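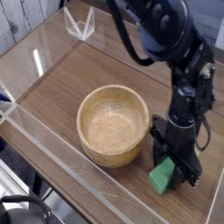
I ruined two wooden bowls before I learned to leave them alone! The first one I soaked overnight in the sink (I know, I know) and it cracked right down the side. These days mine get a quick wash in warm water with a drop of dish soap, then a towel, then they sit on their side until morning so air can reach the bottom. If yours is light and blond like this one, with the grain showing even on the inside, go easy on tomato sauce and beets, which leave a pink ring that takes forever to fade. And please don't go at it with the scratchy side of a sponge.

For oiling, I use plain food-grade mineral oil, 2 spoonfuls on an old T-shirt, rubbed in until the wood stops looking thirsty. Leave it overnight and wipe off whatever's left. I did all of mine back in March and they could use another round already, the salad one especially.

Garlic smell? Coarse salt and half a lemon, rub it around, rinse, dry. My neighbor Khanyisile Molefe swears by baking soda paste and her bowls smell fine too, so use what's in the cupboard.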